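Small-market TV and Radio Board > Station history > Canditz Channel 9: who owned it and when?

Posted by rooftop_yagi
I'm trying to put together an ownership timeline for the old Channel 9 in Canditz and I keep running into two versions. One says the Kjærgaard family sold the station outright to Munier Broadcasting. The other says Munier only bought half at first and picked up the rest later. My copy of the old station program guide lists both names on the inside cover, which doesn't settle anything.

Does anyone here have paperwork, or did anyone work there during the changeover?

Posted by MasterControlMel
I worked nights in master control through the whole thing. It was a half sale. Munier took 50 percent in the first deal and the family kept the other half and the general manager's chair. We got a memo in November telling us nothing would change, and then the late movie was gone by spring.

The second half went over after the old man retired. I don't remember the year, so don't put that part in your timeline on my word.

Posted by uhf_pete
I don't think that's right. The license transfer was for full control. You don't file for a transfer of control if you're buying half and the family is still running the place. I had a copy of the public notice at one time and it said Munier, with no mention of a partner.

Posted by MasterControlMel
You might be thinking of the Ullau translator. That was a separate license and Munier bought all of it in the first round. It covered the valley and not much else. I believe it reached 2,000 homes on a good day.

Posted by uhf_pete
The translator was its own filing, yes. I still say the main station went in one piece. Mel, your paychecks would have had a company name on them. What was it?

Posted by MasterControlMel
Canditz Television, same as before, right up until the second sale. That's my point. If Munier had owned the whole thing they would have moved us onto their own payroll, because they did that everywhere else they bought.

Posted by rooftop_yagi
That helps. So the name on the checks stayed the same after the first deal. I'll put the sale down as "disputed" for now and keep both versions with a note on each.

Side question while people are here. When did they drop the network feed in the afternoon and start running their own block? My guide has the local cooking show and the farm report back to back, but the guide before it has network soaps in the same hours.

Posted by Laerke_E
I can answer part of this. My name is Lærke Eyvindsson and I was a production assistant on the afternoon block for three seasons. The local block came in after the first Munier deal, whatever size that deal was. The network was not happy with it. The arrangement was that we could preempt the two afternoon hours as long as prime time ran clean, and as far as I know we kept to that.

The cooking show was done live in the small studio with two cameras. The farm report used the same set with the counter turned around.
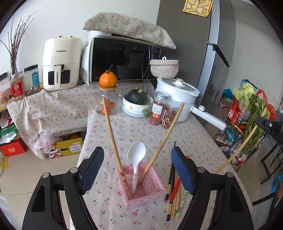

Budget for the block was very small. We had $400 a week for both shows, and that had to cover groceries, tape and gas for whoever drove out to get the grain prices. Ásdís Hafþórsson directed most of them. She kept the rundown sheets, and I think she still has them, so the exact start date can probably be found.

On the ownership question, I always understood it the way Mel did. The family was still in the building every day. But I never saw a contract.

Posted by rooftop_yagi
Thank you, this is more than I hoped for. Do you know how many episodes the cooking show ran? I have seen 353 given on an old fan page with no source.

Posted by Laerke_E
353 sounds possible but I can't confirm it. The number might include repeats. We reran a lot in the summer. I'll ask Ásdís.

Posted by deepfringe
Can I disagree with one thing? Prime time did not always run clean. I grew up in Ullau and they cut into the network for high school basketball several times every winter. My dad wrote to the station about it.

Posted by Laerke_E
Tournament games, yes, I had forgotten those. I believe they had permission for the finals. I don't know about the others.

Posted by deepfringe
It was more than the finals – there were regular season games too, at least one year.

Posted by uhf_pete
I went through two boxes tonight and can't find that public notice. I did find a rate card dated December 28, 2019, which is much too late to help. It has Munier alone on it, but everybody agrees on that by then.

I'm not changing my mind without a document, but I'll admit I can't produce mine either. The county library used to keep the Canditz paper on microfilm. A sale like that would have been on the front page.

Posted by rooftop_yagi
The library still has it. I called and they need a few days to pull the reels. I'll go through them and post whatever I find, including the basketball listings if they printed them.

Posted by MasterControlMel
Look in the business pages too. The paper and the station didn't get along, and they liked to bury our news.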